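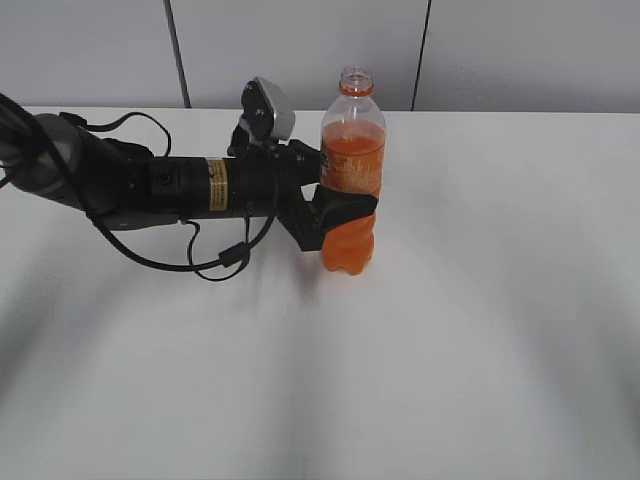
The fingers opened after an emergency stop and the bottle came down on its side, a user in Trevport reported, and the controller still showed "part held" after the reset.

Wurnent two-finger gripper, Veltach controller
Service notice and product data
Revised January 29, 2024

The report has been reproduced on our bench. On grippers shipped with firmware 14, an emergency stop during the closing stroke can leave the part-held flag set before full grip force is reached. When power returns, the controller skips the force check and allows the arm to move. The part may slip or fall on the first move. No fault code is raised.

The fault depends on when the stop occurs. A stop with the fingers fully open or fully closed does not trigger it. Slow closing speeds make it more likely, and slow speeds are what most users set for thin-walled plastic bottles.
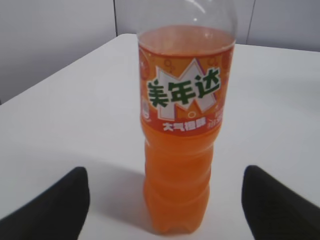
Firmware 20 clears the flag on every loss of power and repeats the force check before motion is enabled. If the check fails, the controller raises code 104 and holds the arm in place. The operator must then support the part by hand, with the arm locked out, and release the fingers from the panel.

Until the update is installed:
Set the restart mode to Manual.
Do not run open containers of liquid above electrical equipment.
After any emergency stop, remove the part and close the gripper empty once.
Keep hands clear of the fingers during restart — they may move without warning.

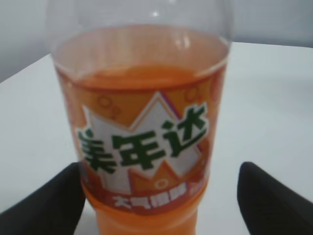 Soda bottle at the fingers, wrist view.

Off-center parts are a separate matter. If one finger touches first, a light bottle can slide or tip before the second finger arrives. Firmware 20 does not correct this. Teach the approach point again and repeat the close at low speed.

Product data
Fingers: two, black, replaceable
Grip force, factory setting: 20 N
Minimum force for part-held signal: 14 N
Finger travel: 104 mm
Restart mode, factory setting: Automatic (firmware 14), Manual (firmware 20)

Cables should be checked at the same visit. A loop that catches during a wrist turn can pull the connector and cause the same kind of power loss as a stop.
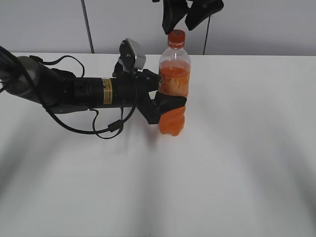
Leave enough slack for full wrist rotation, but tie back any loop that can reach the table or the part. Replace a connector that moves in its housing.

The update file and bench test sheet 47 are supplied by Awasthi, the service agent for all Wurnent grippers. Have the controller serial number ready when ordering. Units already on firmware 20 need no further work.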